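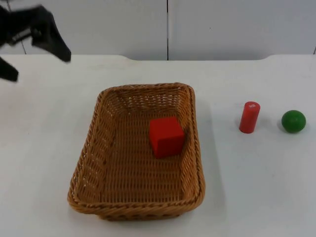

Work under the Laro grant since January has concentrated on the sorting task, in which an operator teaches the arm to place small objects into a container by driving it remotely. The task was chosen as the first of the three in the work plan. Objects are limited to plain solids in strong colours, and the container is a shallow wicker basket with a thick braided rim. The rim matters for the teaching. A cube lying close against the right inner wall, as the red one does, leaves little clearance for a finger on that side, and operators were at first inclined to release early and high to avoid contact. The cylinder and the ball stay on the table to the right of the basket until their turn comes.

Progress report to Plasutell
3 September 2025 is the reporting cut-off in the contract; this version was issued on the date given below.

September 3, 2025
By Ingvild Strand

Demonstrations recorded

The target for the period was 900 accepted demonstrations. We have 900, of which 400 were recorded by hand guiding and the rest by remote control. A demonstration is accepted if the object ends inside the basket, the arm returns to its start position and no joint limit is reached on the way. Rejected recordings are kept in a separate store and are not used in training.

Hand guiding gave smoother approach paths but poor finger timing. The operator has both hands on the arm and closes the gripper with a foot switch, and the delay between deciding and pressing differs from person to person. Remote control gave cleaner grasps and slower, more hesitant travel between them. Tyra Hedlund has written a filter which removes pauses at the start and end of each recording. Pauses in the middle are left in, as some of them are deliberate corrections before a grasp.

Operator training

A new operator now needs roughly 55 minutes of practice before producing recordings that pass the acceptance check. Most of this time goes on judging depth near the basket. The fixed view shows the far wall and the floor of the basket well, but height above the near rim is hard to read from it. A second view was tried and has been kept for the operator's screen only. It is not recorded.

The written instructions have been revised. Operators are asked to bring the fingers down vertically for the last part of the move, to release only when the object is below the rim, and to withdraw along the same line. Object order is no longer fixed. In the earlier recordings the cube always went first, and the trained controller learned the order along with the motion. It would hover over the table where the cube had been before going to the cylinder.

Controller performance

The controller trained on remote recordings alone places the cube reliably. The cylinder is the weakest case. It is narrow and is knocked over if the fingers arrive off centre, and very few of the demonstrations show how to recover from this. The ball is grasped well but sometimes rolls after a light touch. Mixing in the hand-guided recordings improved the travel phase and made grasping slightly worse. We intend to use them for travel only, and the split point is being marked manually at present.

Equipment

The control handle supplied by Kidex was returned once for a worn trigger and came back repaired. Sjögren have confirmed delivery of the replacement finger pads. The change of pads will alter grip friction, so recordings made before and after it will be labelled separately.

Next period

We will record recovery demonstrations for the cylinder, starting from a fallen position, and repeat the evaluation with the basket moved between trials. No change to the budget is requested. A decision is needed from Plasutell on whether the rejected recordings should be included in the data release.

Contact: Ingvild Strand, Laro project office | © 2025 Laro project | Back to top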